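厨房小垃圾桶的套袋、分装与清洁

适用范围:放在台面、餐桌或柜前地面的圆形小桶,带可见桶圈,使用黑色塑料袋。脚踏式大桶和嵌入柜内的抽拉桶不在本页讨论。

一、袋子尺寸

袋口周长应大于桶圈周长,余量以能向外翻折一掌宽为准。先量桶口直径,乘以3.14得桶口周长;平口袋的袋宽乘以2得袋口周长,两数相比即可。袋深按桶高加桶底半径再加翻边计算。袋子过大,多余的料会堆在桶底,汤水积在褶皱里,提袋时容易从折痕处破开。袋子过小,翻边绷紧,投入稍重的东西后袋口滑进桶内。

二、套袋步骤

1. 桶内壁擦干。内壁有水时,袋子贴壁,底部的空气排不出去。
2. 袋口撑开,手伸到袋底,把袋底两角压到桶底。
3. 袋口翻过桶圈,沿圈压平一周。
4. 翻边较长时,把余料收到桶圈下缘,拧成一股塞紧。不要打死结,换袋时要剪开,费时。
5. 桶圈可拆的型号,先套袋,再扣圈,听到卡扣声为止。

袋身在桶外起皱不影响使用。袋身在桶内鼓起则要处理:用手掌沿内壁向下推,把空气从翻边处赶出。

三、哪些东西进这只桶

小桶只收干的、轻的包装类垃圾:零食袋、糖纸、用过的纸巾、瓶盖、小塑料杯。菜叶、果皮、茶渣另用带盖的桶,当天倒掉。具体分类名称以当地规定为准。

纸团投入前捏紧。松散的纸占体积大,桶看着满了,重量却很小,袋子换得过勤。食品包装袋先抖净碎屑,再纵向对折两次。塑料杯不要口朝上放,杯底残液会在提袋时倒出;倒净以后压扁,压不扁的几只套叠在一起。

瓶盖单独投放时容易沉到桶底,硬边会顶破薄袋。数量多时先装进一只空的食品袋,再放入桶中。

四、摆放位置

备餐时,小桶可以临时放到桌上,省去来回走动。桌布上放桶,下面垫一张旧册子或硬纸板,桶底的灰和水不会印到布上。垫物面积应大于桶底。垫物弄脏后直接更换,不必擦洗。桶放在地上时,与灶台保持距离,塑料袋翻边不得靠近明火;与柜门之间留出开门的余地,否则每次开柜都要挪桶。

桌布垂边较长的,桶不要紧贴垂边,投物时容易把布角一起带进桶里。

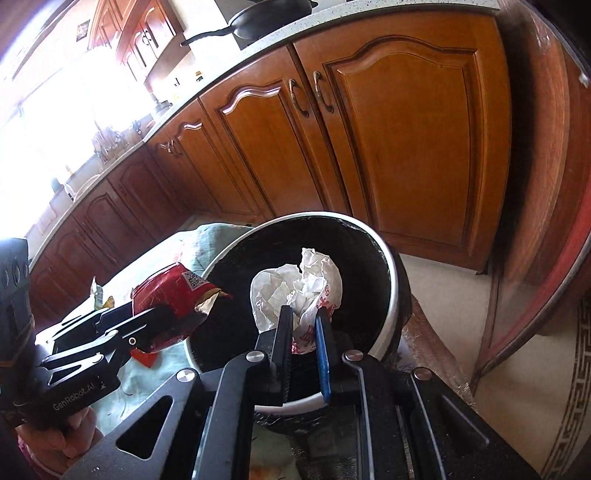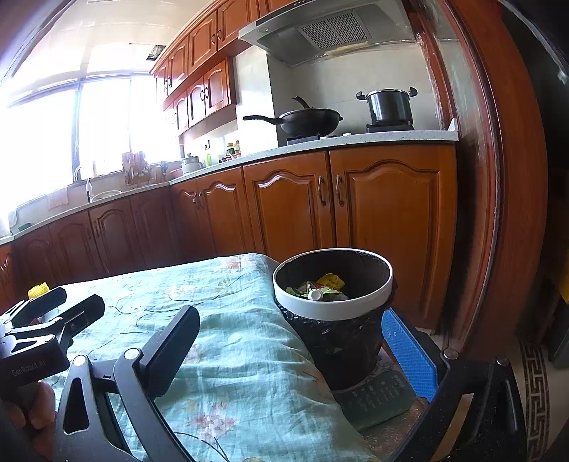
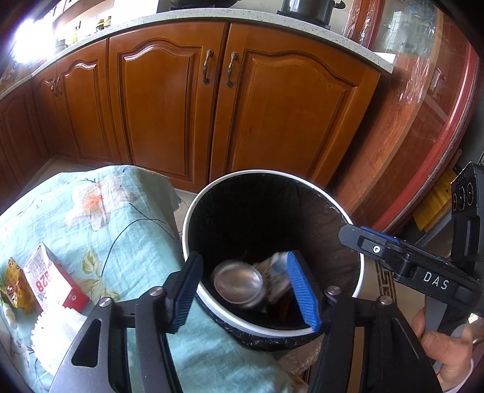 五、换袋

装到桶口以下一掌即换。先松开桶圈下缘的余料,翻边向内收拢,一手提袋口,一手扶桶身。袋子吸在桶壁上提不动,是底部负压所致,用力拉会撕裂。把桶放倒,沿袋与内壁之间插入手指,放进空气后再提。经常出现这种情况的桶,可在桶身靠近底部处钻2个小孔,孔口毛刺用砂纸磨平。钻孔后的桶不能再用来盛水浸泡。

备用袋可以压平放在桶底、在用袋子的下面,换袋时随手取出。钻过孔的桶要把备用袋避开孔位。

六、清洗

桶圈每周拆下擦洗一次。白色桶圈最容易积油,用温水加少量洗洁精,软布擦拭,内侧凹槽用旧牙刷。砂纸和钢丝球会留下划痕,油污更难去除。

桶身有异味时,取小苏打两匙,加温水1000毫升,倒入桶内静置半小时,刷洗后冲净,倒扣晾干。容量较大的桶,水量加到2000毫升,小苏打相应加倍。小苏打不要与醋同时使用,两者中和后去味效果下降。

异味洗后仍在的,检查桶底外侧的加强筋。这一处经常漏洗,积水干后留下的污垢须用竹签剔除。

补充(Hülya Coşkun 来信提出):平口袋裁口不齐时,翻边会一边长一边短。以短的一侧为准压平,长的一侧全部收到背面,余料不要剪,剪口处受力容易开裂。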